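Why Do Towns Vote on Casinos?

Grown-ups in the town of Prumport are getting ready for a big vote, and it's about a building that isn't even there yet!

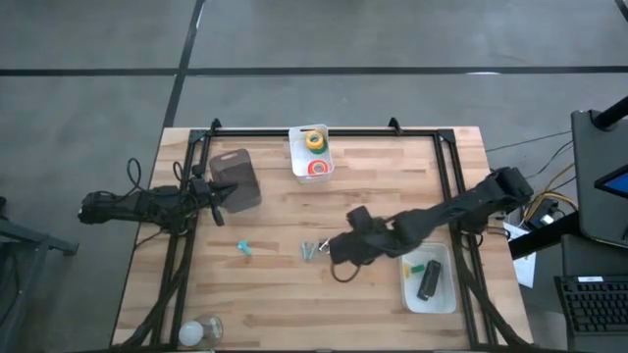 My cousins in Juvham say their town already voted, and the answer was no by 89 votes! Wow, that was close!

So what's the vote for? A casino is a place where adults play games for money. To open one, a company needs a license, a kind of permission slip from the state. Two companies, Pascu and Irnetar, both want the license for Prumport, but first the town gets to say yes or no. Kids can't vote on it, but you can ask a grown-up what they think!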